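Perholm Water Hardness and Household Scale Survey
Progress report to the Lemieux Fund, second reporting period
Prepared by Liette Zacharias, project lead
January 21, 2019

1. Status

Fieldwork is complete in Perholm and three-quarters complete in Sternurness. Laboratory work is on schedule. Spending is under budget on travel and over budget on reagents, as explained in section 6. One change to the work plan is requested in section 7.

The project measures the hardness of tap water at the point of use, compares it with the figure at the treatment plant outlet, and relates the difference to the age and material of the distribution main. A secondary task records how scale and spotting affect ordinary household items, which is the subject of most complaints received by the utility.

2. Sampling

The target for the full project is 494 households. Addresses were drawn from the utility's billing list, stratified by pressure zone and by decade of main installation. The oldest mains still in service date from 1902 and lie under the streets north of the Perholm market. These are unlined cast iron. The newest are polyethylene.

Each household provides two samples from the kitchen cold tap: a first draw after at least six hours without use, and a second draw after a five-minute flush. Samples are collected in 250 mL bottles, labeled at the tap, and delivered to the laboratory the same day. Samples for metals are acidified on arrival. Hardness is determined by EDTA titration and reported in mg/L as calcium carbonate.

Keegan Carrier revised the collection sheet during this period. The old sheet asked whether the household had a softener, and a number of respondents answered yes on the strength of a pitcher filter. The new sheet lists the two separately and asks for the location of the unit. Sheets already returned have been checked by telephone, and the softener field is now complete for all of Perholm.

3. Results to date

Flushed samples in the Perholm low zone agree closely with the plant outlet. The high zone does not. Mean hardness there is 14 mg/L above the outlet value, and the difference persists after flushing, so it does not originate in household plumbing. The most probable source is the supplementary well that feeds the upper reservoir during repair work. The utility has agreed to release the pumping log for that well. It had not arrived when this report was closed.

First-draw samples from cast iron mains show elevated iron but no consistent change in hardness. This was expected. Iron results are being kept in the data set, although they are outside the original scope, as they help identify service lines that the utility's records list under the wrong material.

Copper was above the reporting limit in a small share of first-draw samples and dropped below it after flushing in every case. Households concerned have been informed by letter.

4. Household items

Complaints on file with the utility fall into four groups: kettles and coffee makers, shower heads, glassware, and cups and dishes with a white film. The last group is the least well described in the literature and takes up most of the effort under this task.

Kendra Hawthorne has drafted a rating scale from 0 (no visible deposit) to 5 (continuous deposit, rough to the touch). Two raters score each item independently under the same lamp. Agreement within one step is 96 percent on glass and metal. It is lower on glazed ceramics in pale colors, where a thin film is hard to separate from wear in the glaze. Strongly colored items are easier to score, and the protocol now recommends them where the household has a choice.
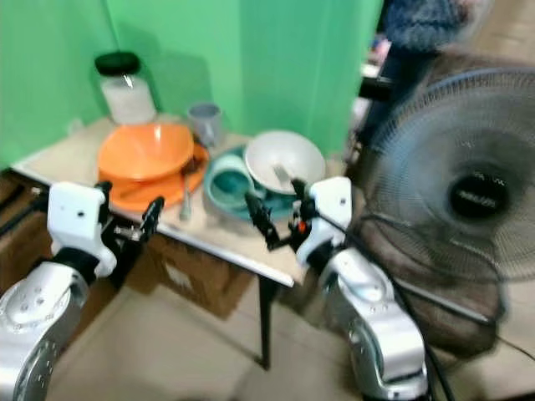 Figure 1. Orange bowl and plate, gray mug, and lidded glass jar on a small table.

Reflections remain a problem. A highlight on a glossy surface can be read as a deposit, and the reverse error also occurs. Raters have been told to turn the item through a quarter circle and score only marks that stay in the same position relative to the rim. After this instruction was added, disagreements of two steps or more stopped on plates and fell by half on bowls.

Deposits on items are removed with dilute citric acid and the wash liquid is titrated for calcium. The correlation between visual score and recovered calcium is strong at scores of 3 and above and weak below that. Scores of 1 and 2 should probably be merged in the final analysis. A decision will be taken when the Sternurness set is in.

Flatware was added at the request of the utility. It is a less suitable indicator than glass because polishing, detergent residue and fine scratches all change the appearance of the surface.
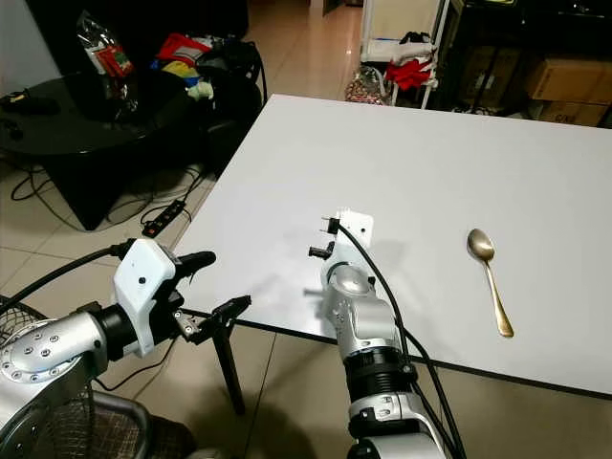
The detergent question was examined separately. Households were asked for the brand and dose they use, and the answers were too varied to support any grouping. Senan Nic Aodha therefore ran a bench series at four hardness levels with a single phosphate-free detergent, Joltum, at the dose on the package and at half that dose. At the two lower hardness levels the dose made no measurable difference to the deposit. At the two higher levels the half dose left more calcium on glass. The series was run in triplicate and the blanks were clean. A repeat at a lower wash temperature is planned.

Drying method had a larger effect than expected. Items left to air dry carried more deposit than items wiped with a cloth, at every hardness level. This is unsurprising in itself, but it exceeds the effect of moving from one pressure zone to the next, and the household survey did not originally ask about it. The question has been added to the sheet for Sternurness. Perholm households will be contacted by mail.
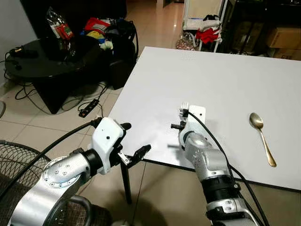
Figure 2. Silver fork, held upright with the tines up.

5. Data handling

All results are entered twice and compared. Discrepancies are resolved against the paper sheet. Addresses are held in a separate file from results, linked by a household code, and access to the address file is limited to two people. Mélanie Gill reviewed the arrangement and asked for one change, that the maps in the final report show mean values by zone and no individual points. The map template has been altered.

6. Budget

Reagent costs exceed the forecast. The original estimate did not allow for the calcium titrations under the household items task or for a batch of EDTA solution that failed its standardization check and was discarded. Travel is below forecast, as the Sternurness samples are being collected on two routes instead of three. Taken together the two lines balance, and no additional funds are requested.

The titration burette was serviced during the period. The conductivity meter is due for replacement of its cell. A quotation has been received and falls within the equipment line.

7. Requested change

We ask for approval to move the end of Sternurness fieldwork to April. Several streets there are on temporary supply while a main is replaced, and samples taken now would not represent normal conditions. The final report date is unaffected, as the time will be recovered by starting the statistical work on the Perholm data immediately.

8. Work planned for the next period

Complete the Sternurness sampling on permanent supply.
Obtain and analyze the pumping log for the supplementary well.
Repeat the detergent series at the lower temperature.
Contact Perholm households about drying method.
Circulate a draft of the zone maps to the utility for correction of main materials.

Questions on sampling should be directed to Keegan Carrier and questions on laboratory methods to Senan Nic Aodha. The titration records and the current version of the rating scale are available on request.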